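Keeping Rooms Cool Without Air Conditioning: A Survey of Student Rentals in Skatdale

Jocelyn Sandhu
Submitted April 16, 2025

1. Background

Many of the older rental houses in Skatdale have no air conditioning. Students who stay through August often complain that upstairs bedrooms are too warm to sleep in. The aim of this project was to find out what tenants do about the heat and which of those habits line up with lower evening temperatures.

The project did not test window units. Most leases on Grewal Street do not allow them, and running one is expensive for a shared house.

2. Method

I sent a short survey to 600 addresses on the off-campus housing list and received 41 complete replies. The survey asked which floor the bedroom was on, which way its windows faced, what kind of window covering was used, and when the windows were opened and closed.

From those replies I picked 2 houses for temperature logging, one on Grewal Street and one near Wedby Park. Each had an upstairs bedroom facing west. A logger was placed on an inside wall at bed height, away from direct sun, and left for 20 days. The tenants wrote down when they opened windows, ran fans or closed the curtains.
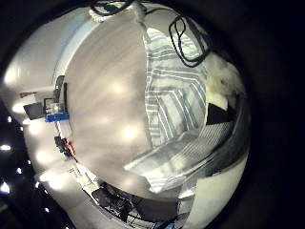
The Wedby Park tenants kept their curtains closed from noon until sunset. The Grewal Street tenants left theirs open and used a box fan instead - they said the room felt stuffy otherwise. Neither group was asked to change anything for the study.

3. Results

The Wedby Park bedroom was cooler in the early evening on most of the logged days. The gap got smaller overnight and was usually gone by morning. On cloudy days there was little difference between the two rooms.

In the survey, the most common habit was opening windows all day. Fewer people closed them in the morning and opened them again after dark, but those who did rated their rooms as more comfortable.

4. Limits

The houses are not identical. The one near the park has a large maple on the south side, and the attic insulation is newer. I could not separate those effects from the effect of the curtains. The Grewal Street log also has a gap where the battery ran out and was not replaced until the next day.

Survey replies came mostly from students in upstairs rooms, so the comfort ratings probably lean toward the warmer end.

5. Next steps

A better test would use one house and switch the curtain routine every few days. The landlord at Zidska Court has agreed to let me place loggers in a vacant unit there next August.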